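Jackets: Folding and Packing Gallery

Reference pages for the Plilovgate storage rooms. Each entry covers one garment type. 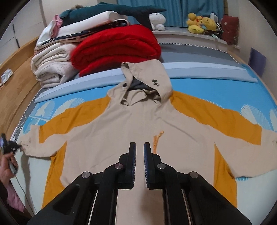

1. Hooded jacket, two-color shell

Starting position: face up on the bed, hood toward the far end, sleeves out to both sides. Beige body and hood, mustard-orange panels at the shoulders and along the sides. The lining inside the hood is dark gray.
The cord pull on the chest is orange and sits right of center. Turn it inward before folding so the loop does not catch on the garment above it in the stack.

2. Notes on the hood

A twisted hood adds height to the folded stack and leaves a hard crease at the collar. Straighten the opening first, press the collar flat with the palm, then fold the hood down over the chest. One fold is enough.
Hoods with a snap or toggle at the edge: leave it open. A closed snap puts a strain line in the fabric over a long storage period.

3. Sleeves

Bring each sleeve straight across the chest — one, then the other — with the cuffs ending short of the opposite side seam. Gathered cuffs should lie flat. Cuff tabs stay fastened at whatever setting they arrived with; the setting is not recorded on the tag.
Wrinkles across the front panel are smoothed from the collar toward the hem. Steam is used only if they remain after that, and never on coated shells.

4. Body

Fold in 3 from the hem upward for the Asden shelf, or in 2 for the deep drawers. Side panels that widen toward the hem leave extra fabric at the lower corners. Tuck this in before the first fold. If it is left loose, the finished packet is wider at one end and the stack leans.

5. Bags and boxes

Nogueira storage bags, medium size, take one padded jacket or 2 unpadded shells. Press the air out by hand. Vacuum sealing is not used for padded items at Plilovgate.
Box load limit is 100 garments for the large crates, mixed types allowed. Heavier coats go at the bottom. Light-colored shells get a sheet of plain tissue between layers.

6. Labels

Jirkix tags are tied through the hanging loop, not pinned. Write garment type, main color, second color and size, in that order. For two-color shells, the main color is that of the front body panel.
Outerwear tags start at 800. Numbers from retired garments are not reused. The list is checked each September, before the winter crates are opened.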